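Last updated: 18/11/2020
By Nafula Mfinanga

# Chege Household Phrases

A small set of everyday sentences about meals, laundry and tidying up, written for people who build spelling checkers and beginner reading material.

## What is in it

The set holds 3,000 sentences in one plain text file, one sentence per line. A second file, `topics.txt`, gives a topic word for each line in the same order. There are 16 topic words, among them `dishes`, `clothes`, `cooking` and `guests`.

Sentences are short and use common words. Spelling is American. Names of people were left out, and so were shop names.

## How it was written

Stella Nyanda and Rodel Baluyot wrote the sentences by hand. Bence Katona read every line and marked the ones that sounded stiff - those were rewritten or dropped. Work on the clothing topic finished in October. The dishes topic was done first and has the plainest wording. 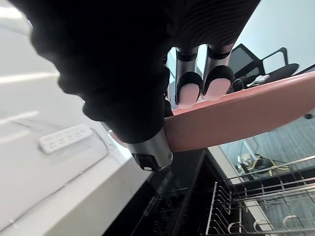
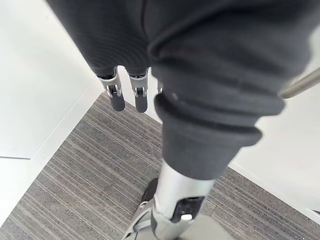 Can I use the sentences in a printed workbook?

Printed use is fine, paid or free, as long as the name of the set and the version number appear somewhere in the book. Changed sentences should be marked as changed.

## Files

- `sentences.txt` - the full set
- `topics.txt` - topic words, same line order
- `check.txt` - 500 lines held back for testing, also present in the full set
- `CHANGES` - notes for each version

All files are UTF-8 with Unix line endings. Some older editors on Windows show the whole file as a single line. Opening it in another editor fixes this.

## Known problems

Version 2 still has a few sentences that differ only in one word. The `guests` topic is thin. Questions are rare across the whole set, so it is a poor choice for testing question marks. "Drier" and "dryer" are both used, and the difference in meaning is intended.

## Corrections

Send the line number, the old text and the new text to Neema Obura. Please keep one correction per message. Requests for new topics go in the next version's list and are not added to the current one.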